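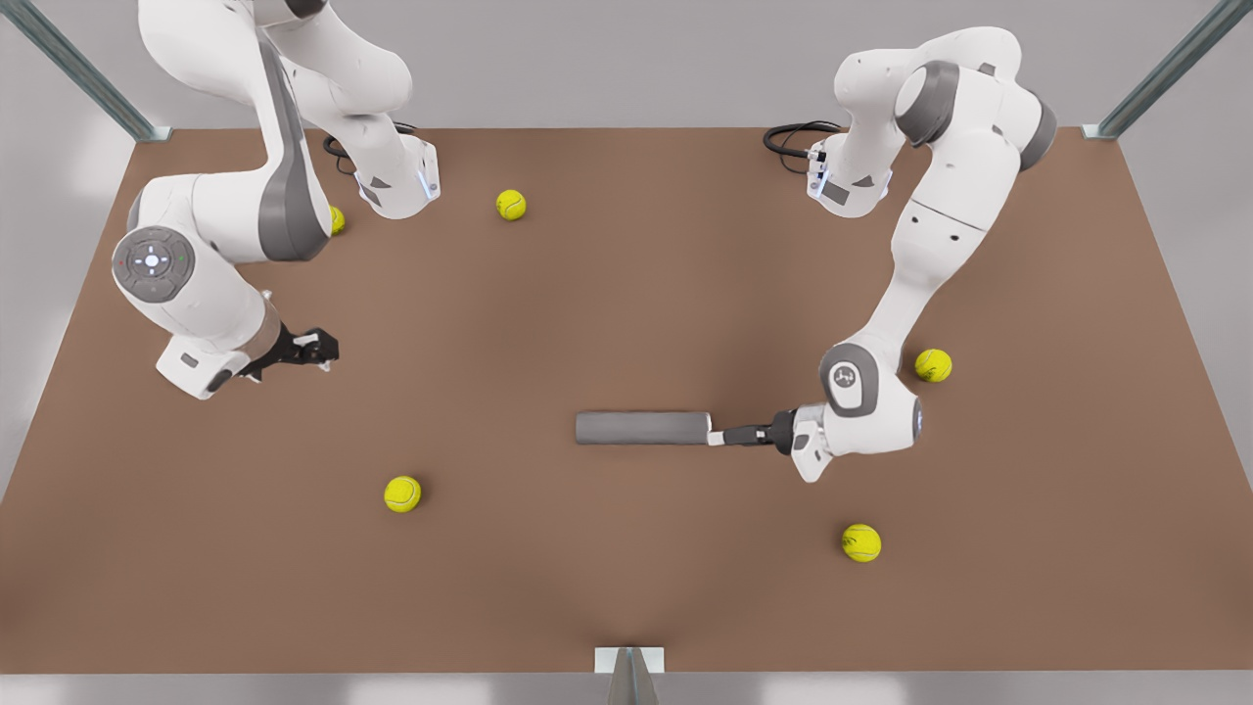

Should a regional health service switch off its paper vaccine fridge logs once digital loggers are installed? Only after the alarm pathway has been tested out of hours, and in most services it hasn't been.

The argument for going fully digital is familiar. A twice-daily manual reading captures two points on a curve. A logger set to five-minute intervals captures 288. Anyone who has had to decide whether a tray of infant vaccines survived a weekend power fault knows which record they would prefer to have. I have no quarrel with the hardware. My quarrel is with the assumption that more readings amount to more supervision.

Consider the Drirkby network, which replaced manual charts at all of its 26 immunisation sites. In the first year the loggers raised 577 alerts. Most were door openings during stocktake, and staff learned quite reasonably to clear them. The excursion that mattered began at 2 am, went to a mobile number belonging to a position that had been abolished, and was found when the clinic opened. The data were excellent. Almost 900 doses were quarantined on the strength of them, and 70 families were recalled for assessment.

Under the old system the outcome for that stock would have been much the same. What differed was the confidence with which the network had reported its cold chain as monitored.

Three settings deserve more attention than they get. The first is alarm delay. A delay of zero produces noise, and a delay of an hour produces discards. Hosau, a smaller service with older fridges, settled on ten minutes for the upper limit and none for the lower -- a sensible asymmetry, given that freezing damages aluminium-adjuvanted vaccines quickly and cannot be reversed. The second is probe placement. An unbuffered probe near the evaporator plate reports air temperature, and air temperature is a poor proxy for the contents of a vial. The third is escalation. If an alert is not acknowledged it should go to a second person, then a third, and the list should be checked whenever the roster changes.

The Starkell clinics kept one manual reading each morning, initialled, alongside the logger download. Critics call this duplication. I would call it a daily check that a human being has looked at the fridge, noticed the door seal, and seen that the stock is clear of the back wall. It takes under two minutes.

Hutchins dropped its morning reading last April and now relies on a monthly report. The report is well formatted. It is also read on the first Wednesday of the following month, by which time any compromised dose has probably been given.

Funding bodies should pay for the out-of-hours roster before they pay for another round of loggers.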